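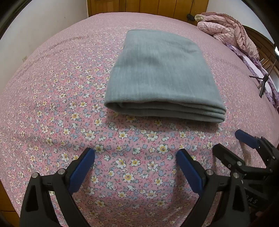
3.2 Bedding and overnight thermal comfort

Home | Issues | Authors | Contact

Agnes Sæther and Ji-hoon Kong – April

Figure 2. Folded blanket on a bed with a floral sheet.

Participants slept under their own bedding for the first half of the study and under the Tulwood set for the second. Bedroom air temperature was logged at bed height, giving 1,069 valid nights. Nights with more than 100 minutes of missing data were left out. Blankets kept on the bed but not spread over the sleeper were recorded as unused – Brekke treats them as half a layer, and we did not follow him in this. Waking was self-reported each morning.

Related items
Balaskas: Duvet weight and sleep onset
Midtbø: Window opening in winter bedrooms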